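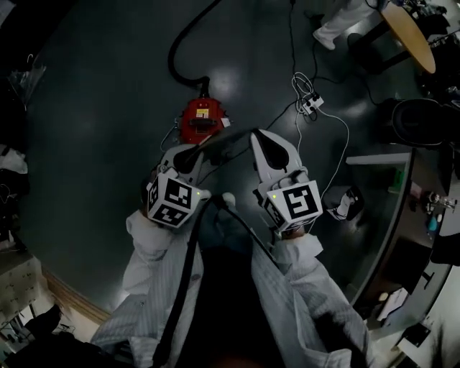 Carnets > Maison > Journal

27 septembre

Troisième devis pour le chauffage, arrivé ce matin par courriel. Skalteck me promet une baisse de la facture « jusqu'à 62 % ». Jusqu'à. Avec ces deux mots-là, on peut tout écrire, et ils ne s'en privent pas. J'ai rappelé pour savoir sur quelle maison ils avaient mesuré ça. La dame a été très aimable et m'a renvoyé à la brochure, où il n'y a pas de maison, seulement une courbe verte qui monte.

Prumolwood, de son côté, veut me vendre un poêle à granulés. Le monsieur est resté vingt minutes dans le salon, il n'a pas demandé à voir le grenier. Or tout part par le grenier, je le sais depuis l'hiver où la neige tenait chez les voisins et fondait chez nous. Il m'a parlé d'autonomie – avec un appareil qui se branche sur une prise et s'arrête à la première coupure de courant. Il a changé de sujet quand je l'ai dit.

Reste Baudry, les plus ternes des trois. Une feuille, pas de courbe, 1 150 euros pour reprendre l'isolant des combles et calfeutrer la trappe. Ils ne promettent aucun pourcentage. Je me méfie aussi, par principe : la dernière entreprise sans brochure m'a laissé une gouttière de travers. Mais eux sont montés, et celui qui tenait la lampe est redescendu avec de la poussière plein les genoux.

L'après-midi, j'ai ressorti les factures. En janvier dernier nous avons payé plus cher que l'année d'avant, alors que l'hiver était doux et que j'avais installé le fameux thermostat Nornlow, censé « apprendre nos habitudes ». Il a appris à chauffer le couloir à cinq heures du matin. Je l'ai remis en manuel au bout de 2 semaines et n'y ai plus touché.

Relu le contrat d'entretien de Skalteck avant de dîner. Engagement de 36 mois, résiliation par lettre recommandée, révision annuelle du tarif selon un indice que je n'ai trouvé nulle part. J'ai souligné au crayon, puis rangé le tout sous le compotier.

Je crois que je vais prendre les combles et rien d'autre. On verra au printemps, relevés en main. D'ici là, gros pull, et le boudin de porte à recoudre.

À lire aussi
Le compteur et moi
Fenêtres : ce que dit le vendeur
Une bouilloire à réparer

Ce site utilise des cookies pour mesurer son audience. Accepter | Refuser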